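The Related Field

The fault was logged in September, at 04:10, against the link module. Pavithra Unnithan had written most of the link module and so the ticket came to her.

The customer was Karkodcombe, a supplier of parts for milking machines. Its site had 163 pages. The Gastel engine read each page, drew up a list of subjects, and placed links on other sites that dealt with the same subjects. When the related sites ran out it moved on to unrelated ones. This was set by a single value in the job file, and the value was correct.

The ticket said: "Engine will not leave related stage. Please advise."

She opened the job. The related stage normally closed within 2 hours. Karkodcombe's had been open for 30 days. In that time the engine had placed 2472 links and rejected none.
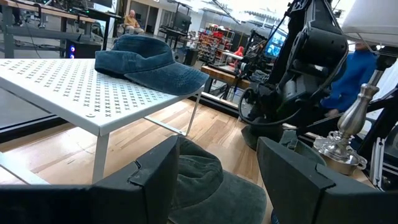 She read the first hundred by hand. They were dairy forums, vets, a firm that sold rubber seals. The next hundred were further out: a choir that had once sung in a barn, a page of train times for a line that had carried milk until it closed. Each had a relatedness score beside it. The threshold was 0.6 and all of them passed.

By the second thousand the sites had nothing to do with milk, farms or machines. One was a list of tides. One was a page about the repair of church clocks, last edited by its owner nine years before. The scores had not fallen. If anything they had gone up a little.

She assumed a rounding error and tested for it. There was no rounding error. She assumed that the subject list had been damaged and printed it out. It had grown. Karkodcombe's entry had begun with eleven subjects, all of them sensible. It now ran to several pages, and the engine had recorded a source for every line.

She called Csonka, who looked after the servers.

"Is it using more memory than it should?" she asked.

"Less," said Csonka. "It stopped loading the unrelated table about three weeks ago."

"It can't skip a table."

"It didn't skip it. It opened it and there was nothing in it."

She checked. The unrelated table held one row for each known site that shared no subject with the customer. It had been large. The log showed rows leaving it one at a time, at an even rate, day and night, each with a reason code. The code was 1 in every case, and code 1 meant "moved to related".

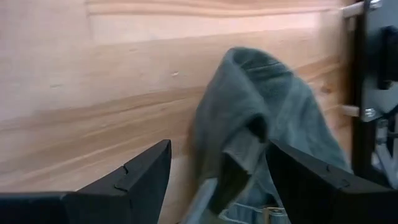 There was a standard method for this. She picked a moved row at random and followed the chain of reasons from the customer to the site. The row she picked was the tide list. The chain had six steps. Karkodcombe sold a valve; the valve had been designed for a pump; the pump had been fitted to a small harbour at Bolwood; the harbour office had kept a tide book; the tide book had been copied out by a clerk; the clerk's granddaughter had put it online. She looked for the weak step and could not find one. She spent the rest of the morning on it. Every step had a page behind it, and every page said what the engine claimed it said.

She tried a second row, then a third. The third chain had nine steps and passed through her old school.

At noon the customer rang. He was polite. He wished to know when the second stage would begin, as he had paid for both.

"There may not be a second stage," she said.

"Has it broken?"

"No. It's run out of sites to put in it."

He thought about this. He asked whether he would get part of his money back, and she said she would find out. 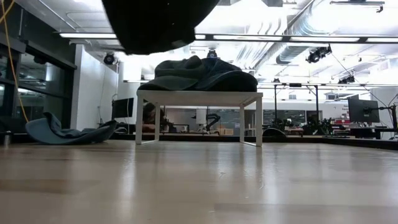

The fix was simple enough. A cap on the length of the chain — three steps, say — would refill the unrelated table overnight, and the job would close as the manual said it should. She wrote the change in four lines, tested it on a copy, and saw the rows go back. The tide list went, then the church clocks, then the choir. The copy finished in 2 hours and reported success.

She wrote up the ticket. Under "cause" she put "no limit set on chain length". Under "effect on other customers" she put "none found", then ran the search again to be sure, then left it as it was.

The form would not let her close the ticket until she had named the affected component. There was a drop-down list for this. She chose "link module" and pressed save, and the form came back with a note in small grey type under the field: 1 related ticket.

She opened it. It had been raised by the clock repairer, nine years before, and was still waiting for a reply.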